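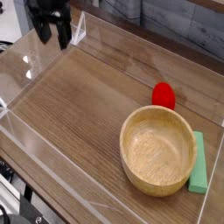
SECTION 7: TEACHING BY DEMONSTRATION

Applies to: Flillon arm controller with two-finger gripper, Prerkeo enclosure, remote hand unit.

7.1 Before you start

This section covers recording a pick-and-place task by remote control. The arm must already be mounted and homed (Section 4), and the enclosure panels must be fitted with their corner braces. Recording by hand guiding uses the same menus and is covered in 7.5.

CAUTION: Keep hands outside the clear walls whenever the hand unit is switched to LIVE. The arm follows the hand unit without delay and does not detect people.

CAUTION: The panels are a boundary marker. They are not rated as a guard and will crack if the gripper is driven into them.

7.2 Laying out the objects

1. Switch the hand unit to HOLD.

2. Place the container on the work surface. A wooden bowl with a thick rim is suitable. It must be empty at the start of each demonstration.

3. Place the objects to be handled. For a first task, use soft ones, such as a foam-type block and a fuzzy ball. Hard objects can be added once the grip force has been set.

4. Leave open floor on one side of the surface so that the gripper has room to descend.

5. Check the view from the fixed camera. An object standing behind the bowl may show only its top above the rim. This is acceptable for training, provided the operator can see it well enough to place the fingers.

6. Check for glare. Overhead light reflects from the wood and from the panel edges. If a reflection covers an object, move the lamp. Do not move the camera after calibration.

Note: An object lying against a panel or against the bowl is harder to grasp than one in the open. Record such layouts only after the operator has completed the open layouts without a fault.

7.3 Recording a demonstration

1. Open the gripper fully and raise it clear of all objects.

2. Select TEACH, then NEW TASK. Enter a task name with no spaces.

3. Switch the hand unit to LIVE. The status lamp turns amber.

4. Press the trigger halfway to start recording. The counter on the controller begins to run.

5. Bring the gripper over the first object. Turn the wrist until the fingers lie on either side of its narrow dimension, then descend.

6. Squeeze the trigger slowly until the fingers touch the object. Lift straight up until the object is above the height of the rim.

7. Carry the object over the bowl, lower it, and release. Do not drop it from height.

8. Repeat steps 5 to 7 for any remaining object. Return to the raised position with the fingers open and press STOP.

9. Select KEEP or DISCARD. Discard any demonstration in which the gripper touched a panel, pushed the bowl, or paused for a long time in midair.

Around 200 kept demonstrations are needed for a two-object task. The controller stores up to 2,315 before older files must be exported.

7.4 Layout record

Each recording session should have a layout record stored with it. Take the picture with the gripper open, raised and empty, from the fixed camera. The following record may be used as a pattern.

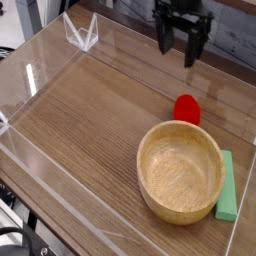 BOSWOOD, February

Operator: Halina Czarnecka
Task name: krawczyk_bowl_2
Container: round wooden bowl, empty, right half of surface
Object A: red, fuzzy, rounded; behind bowl, partly hidden
Object B: mint-green block; right of bowl, against its outer side
Open area: left and center
Gripper: open, above back of surface

Enter positions as seen from the fixed camera, and use the same words for the same object throughout a task. The controller treats "block" and "bar" as different objects when tasks are merged.

If the layout is changed by more than a hand's width, close the record and open another. Small changes between demonstrations are allowed and should be made on purpose, within the area the gripper can reach.

7.5 Recording by hand guiding

1. Set the hand unit to HOLD and remove it from its cradle.

2. Unlatch the front panel and lay it flat outside the work area.

3. Press and hold the FREE button on the wrist. The arm can now be moved with light pressure.

4. Record as in 7.3, starting and stopping with the foot switch.

5. Release FREE, refit the panel, and check that its brace is seated before returning to LIVE.

Note: The operator's hand will appear in the camera view. Mark these files HG in the task list. Do not mix HG files with remote files in one training run.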